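Search this site
Type and press Enter

Hilley Founder Program – Interim Report to the Ruppert Fund
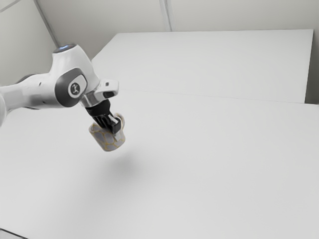 PROGRAM UPDATES

Reporting period: through May. Prepared by Sabine Lindemann.

The second intake opened with 88 applications, of which 40 met the eligibility rules. Five teams were admitted. Each signed the standard agreement and received the first half of its grant. The remaining 50 percent is tied to the customer interview milestone.

Four teams have met that milestone. Skunley has not – its founder, Torben Seidel, asked for an extension after a change of supplier, and we granted it. No extra funds are requested.

Mentor hours are below plan. Teun Wouters left the mentor pool in the spring and Arne Fröhlich has taken over his pricing sessions. Legal office hours continue at Prokau, mornings only.

Open item: the budget line for travel is underspent. We ask the Fund to approve moving the balance to bookkeeping support. Jörg Pfeiffer will send the revised table.

We use cookies to improve your visit. Accept | Settings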